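Home | Course Outline | Handouts | Timetable | Contact

Abella Household Skills Course
Handout 9: Washing delicate clothes in pouches
Prepared by Mio Kinoshita, 4 Mar 2018

Please read this handout before the practical lesson. In the last lesson Marama Sheehan spoke with you on reading care labels, and I suppose that you remember the symbols for hand wash and for gentle cycle. Today we continue with underwear, satin pieces and other light clothes which suffer in the machine when they go in together with towels and jeans.

1. Sorting before the pouch

Sort first by color, then by fabric. Many students do the opposite and afterwards must open all pouches again. Close every hook before you put a bra in its pouch, because an open hook catches the mesh and also the other clothes. Straps should be laid inside the cup. A long strap which is free will make a knot during the spin.

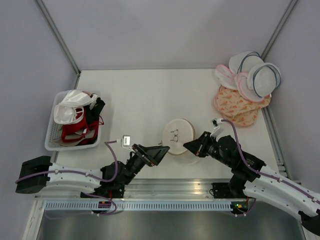 Color is the point where I take away most marks in the practical test. New red underwear can give its color for many washes, and it does not help that it is inside a pouch, for the water goes through the mesh freely. For this reason a mixed basket is a good exercise. The red bra-like garment and the shiny white garment lying on top of the same heap must go to different loads, and the black one also must not go with the white. Write on your sheet which load you choose for each piece, and if you are not sure of one fabric, write this too.

2. Choosing the pouch

The pouch should be a little larger than the garment. If it is too tight, the water and soap cannot move and the fabric stays dirty in the folds. If it is much too large, the garment rolls into a ball. For bras with a shaped cup take a round pouch which has some depth. Flat pouches are good for socks and thin camisoles.

One pouch, one bra. Two small briefs of the same color may share. Put the zipper slider under its elastic cover, when there is such a cover.

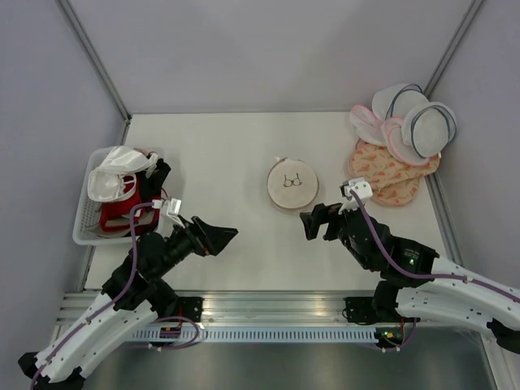 Can I fill the machine completely if everything is in pouches?
Leave a third of the drum empty. Pouches press on each other when the drum is full, and then the rinse is poor and the cups come out bent.

3. After the wash

Take the pouches out immediately and open them all. Do not dry clothes in the closed pouch. Shape the cups with your hand, and hang the bra from its middle part, not from the straps. Satin should dry flat on a towel, away from the heater.

Wash the pouches themselves when they smell of soap. Turn them inside out and remove the lint from the seam.

Homework

Make a list of the delicate clothes in your own home, with the fabric, the color group and the kind of pouch you would use. One page is enough. Rogelio Lagman will collect the sheets at the beginning of the next lesson. Students who missed the December lesson on stains should ask him for Handout 6 also.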